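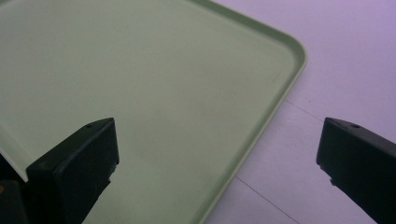 Handling Lab, Section 4: House Rules for Gripper Work

Read before your first session. Bring the sheet with you, since I will ask about it and "I skimmed it" is a popular answer that has never earned a point.

4.1 Where the rules come from

Industry has proper safety standards for robots, and you met them in Section 2. They cover guarding, stopping, risk assessment and who gets to stand where. They have very little to say about whether you can pick up a tray the same way twice. That part is left to us, so the lab has its own rules. Most were written the afternoon after somebody needed one. Ghislain Pelletier wrote the first set on the back of a delivery slip, and a few of his sentences survive below. You will know them by their tone.

4.2 Before the task

Clear the work surface of anything that isn't in the task sheet. Coffee isn't in the task sheet.

Check the fingers by eye and then by hand, with the power off. Small scuffs on a contact face are normal wear. Write them down anyway. A crack, or a finger that wobbles when you push it sideways, ends the session until Harish Warrier has looked at it. Do not tighten it yourself and say nothing. He can tell.

Open and close the gripper fully, with nothing between the fingers. If the two sides don't meet evenly, stop there.

Write the start condition in the log before you move anything: what is on the surface, what is in the tray, which way the long side of the tray runs. "Tray, empty" is a perfectly good entry. "Same as last time" isn't, and we have 14 of those in the February log to remind us.

4.3 Approaching a tray

A shallow tray looks like the easiest object in the room. It is also the one that gets dropped most, so give it some respect.

Pick your grasp point on a straight run of rim. Rounded corners are hard to hold squarely with flat fingers, and the tray will swing around the contact the moment it leaves the table.

Come in with the gripper open wider than you think you need. One finger goes inside the rim, the other outside. Keep the inside finger off the tray floor – if you drag it you will leave marks, and you will also push the tray away from yourself, which tends to be recorded as "object moved."

Close slowly until both fingers touch. Then stop and look. Then close the rest of the way. Students skip the middle step at a rate I find touching.

Seams in the tabletop are not reference marks. The panels come out for cleaning and do not always go back in the same place. If you need a reference, use the taped one and note which.

4.4 Force and speed

Use the lowest grip force that holds. Start low and go up one step at a time. The Vonunix controllers will let you start at the maximum, and this should be understood as a flaw in their character.

For any first attempt on a new object the speed is set to 21 percent. Yes, it is an odd number. Gangadharan Annamalai tested his way to it some years ago, and everyone who has rounded it up has come back to it.

Payload limit on the training gripper is 500 grams, contents included. A tray full of bolts is not "just the tray."

4.5 People

One operator, one spotter. The spotter holds the stop button and does nothing else. The spotter does not hold the stop button and a phone.

Hands stay out of the gap between the fingers whenever the power is on. This applies when you are quick, when you are experienced, and when it will only take a second.

If the spotter calls stop, you stop first and argue afterward. Keegan MacPherson runs an excellent argument most afternoons at 4:30, and you are welcome to join.

4.6 Recording attempts

Every attempt gets a line, failures included. The shared log held 1,284 entries when this handout was revised, and the useful ones are mostly failures with a decent note beside them. "Slipped" is weak. "Slipped outward on lift, inside finger high" can be used by someone else.

Don't delete an attempt on the grounds that it was embarrassing. If it was started by mistake, mark it void, give the reason, and sign it.

4.7 For next session

Read the Varghese notes on contact faces, first half only. Write a one-page procedure for lifting an empty tray, moving it one hand's width, and setting it down. Swap with your partner, who will follow it to the letter, including the parts you left out.

Questions about the log go to Mohandas Gowda. Questions about the grade come to me, in writing.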